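By March I had stopped dreaming about anything except cups. Siseck wanted 529 examples of table clearing, and I had 257. I sat down at the arms again after lunch and picked up where I'd left off.
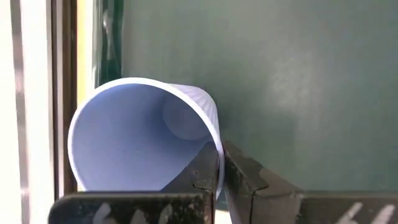
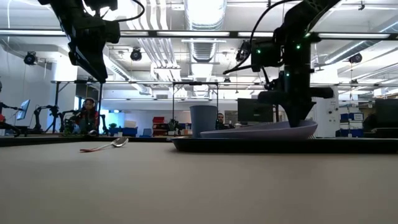 Qaisi asked over the partition whether I was throwing out the clumsy ones. I said I was.

Keep them, Qaisi said. If it only ever sees you do it right, it won't know what to do when it slips.

I thought about the 20 I had deleted that morning. Then I opened the trash folder and began moving them back, one at a time, while the counter on the wall went up.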